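Home | Recipes | Pantry | About
Search this blog

Salting broad beans, second attempt

6 Jun 2021

Last year's jar went soft. I had used 64 g of salt to 1,000 g of podded beans, which was too much, and left it by the cooker. The new batch has 32 g and sits in the hall cupboard.

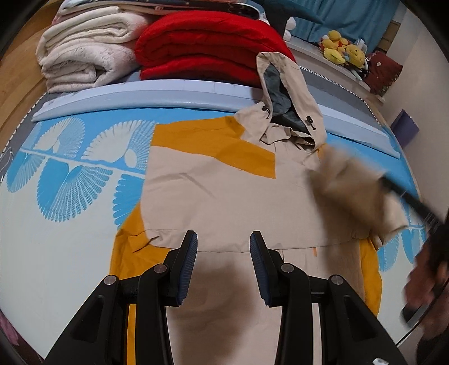
Broad beans want picking early, while the pods are still short. I go up to the plot before breakfast, when a jacket with a hood and a drawcord is still needed, and pod them at home. Blanch for 30 seconds, then cool.

Recent posts
Gooseberries without sugar
Drying mint
Notes on a Vekum jar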